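About Us

Hi, I'm Italo Orlandini, and if you've eaten gnocchi standing up in somebody's backyard in the last few years, there's a fair chance I was the sweaty one behind the pans. Welcome to Eretine! We're a small catering company that does one kind of food, Italian dumplings and fresh pasta, and we cook it where you are, while you watch, and hand it to you in a bowl.

How it started

I grew up in my grandmother's kitchen, more or less. She made gnocchi every week and she did not use a recipe, so when people ask me for the family recipe I have to disappoint them. What I have is a memory of her pushing a thumb into the dough and either grunting or not grunting. I started working in restaurants in 1993, washing pots first, then peeling things, then finally being let near a stove. I loved it, and I also got very tired of never seeing anybody eat. You plate something, it goes through a door, and that's the last you hear unless they send it back.

Then a cousin got married and couldn't afford the caterer she wanted, so I borrowed two burners and a folding table and made potato gnocchi with brown butter and sage for the whole party. People came back three times. An uncle I hadn't spoken to in years stood next to me for an hour and told me about his boat. I went home smelling like butter and thought, well, I'd like to do that again please.

It took me a while to quit my job (I'm a cautious person, whatever my wife says), but I did it one August, which is a silly time to start a business that involves boiling water outdoors. Our first paid event was a retirement lunch. I forgot the cheese graters. We bought two at a grocery store on the way and I still have one of them.

The name

Everybody asks. Eretine doesn't mean anything grand. It was the word painted on the side of the old trailer I bought to haul our gear, from whoever owned it before, and I never got around to painting over it. Guests started calling us "the Eretine people," so that's who we are now. If you know what the word means, please write to me, I've been wondering for ages!

What we cook

The menu is short and I like it that way. Potato gnocchi is the heart of it, and we make them the same morning, always. We usually offer three sauces at a party: the brown butter and sage, a slow tomato one, and something that changes with what's good at the market. In spring that's often peas and lemon. In the fall it's squash, or mushrooms if I can get nice ones at a price that doesn't make me cry.

We also do ricotta dumplings, which are lighter and a bit fussier, and a hand-cut ribbon pasta we call Gudero. My daughter named it when she was little and it stuck. It's wide and a little uneven, and it holds on to a meat sauce like nothing else I know. If you're having a cold weather party, get the Gudero.

For people who can't have wheat, we make a separate batch with rice flour, in separate pans, with separate spoons. For people who don't eat meat or dairy, the tomato sauce has only vegetables and olive oil in it. Please tell us ahead of time about allergies, though. We ask on the booking form and then I ask again on the phone, and I know it's annoying, but I'll keep asking.
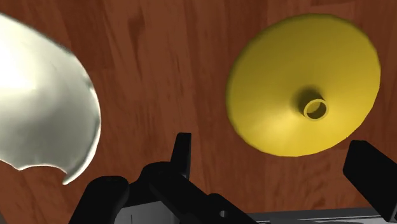 We don't do pizza. I like pizza very much, I eat it on my nights off, and there are good people around here with ovens on wheels who will take great care of you. If you want both at your party, call them and call us, and we'll park next to each other and get along fine.

Who does the work

There are five of us on the regular crew, and we bring in a few more hands for the bigger weddings. Santoso runs the stove with me. He came to help for one weekend when I had a bad back and never left, and he has since taken over the tomato sauce completely. I'm not allowed to season it. My wife handles the bookings, the invoices, and me. The other two are cooks I used to work with in restaurants, and both of them told me at some point that they'd had enough of working in rooms without windows. I understood that perfectly!

Our kitchen is in the Skiltura building, down at the back by the loading dock. It used to be a ski repair shop, and on damp mornings you can still smell wax in the hallway. You're welcome to come by for a tasting, but call first, because if we're out at an event you'll find a locked door and a very friendly cat.

How big, how small

The smallest party we take is 14 people. I've had folks ask for fewer and I feel bad saying no, but by the time we've loaded the burners and driven over it doesn't make sense for anyone. The biggest crowd we've ever fed was almost 600, at a street fair, and I'll be truthful with you, I lost my voice and one shoe. We can do it again with enough notice. I'd like a few months, and somebody to help me find parking.

Most of what we do is in between. Birthdays, office lunches, graduation parties, rehearsal dinners, the odd block party. We need a flat spot about the size of a parking space, and a faucet within reach of a garden hose is a big help. We bring the burners, tables, bowls, forks and napkins, and we take the trash home with us. If it rains we have a canopy. If it rains sideways we'll want your garage.

What it costs

I don't put prices on this page. It depends on how many of you there are, how far we drive and which dumplings you pick (ricotta costs more, it just does). Send us a note with the date and a rough head count and my wife will write back with one number that includes everything. Kids under five eat free. Teenagers do not, and anyone who has fed a teenager will know why.

A few things I care about

The water has to be salty. The bowls have to be warm. Nobody should stand in line so long that they get grumpy, so we cook in small batches and keep them coming, and if the line gets long we send somebody down it with bread. I also want the hosts to eat. At so many parties the person paying for it all ends up with a handful of chips at midnight, so we put aside two bowls for you and I will personally come and find you.

Leftover dough goes home with the crew, and leftover sauce goes in your fridge if you want it. The slow tomato one freezes well. The brown butter doesn't, so eat that the next day on toast, or on eggs, which is what I do.

Come say hello

The easiest way to reach us is the form on the contact page. You can also call the kitchen in the afternoon, after 2, when the dough is done and my hands are clean enough to pick up the phone. In the morning you'll get the machine. Leave a message and speak slowly, the thing is old and so am I.

If you'd rather taste before you decide, ask about our next open kitchen evening. We put out a big pot, a few chairs and whatever sauce we're trying out that month, and you tell us what you think of it. Bring a friend, and come hungry.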